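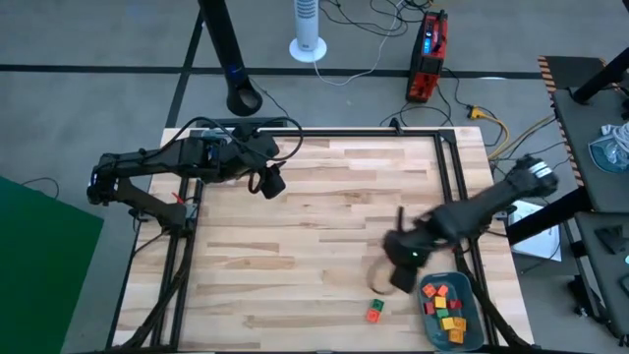
Colored cubes in their bin on the workbench at Begay.

Hi, I'm Wanda, and I'm looking for a few people who like sorting small things into bins! I've got a wooden bench, 2,973 little cubes (reds, yellows, greens and plenty of in-between oranges that start arguments) and not nearly enough hands to get them packed into color sets before May.

You'd come by for a morning or an afternoon, pick through cubes, fill bins and tell me which shades you'd call red and which you'd call orange. I really do want your opinion on that, so please don't be shy. No experience needed, but you should be okay with standing for a couple of hours and seeing color well enough to tell yellow from yellow-orange.

Pay is $30 an hour, plus coffee and whatever Emmett Tran has baked. Mornings start at 9, afternoons at 1. Send me a few lines about yourself and say which one suits you (both is great too!).

Search jobs Keyword Go
2 comments 14 shares
Contact Wanda Mbeki, Begay | © Begay | Back to top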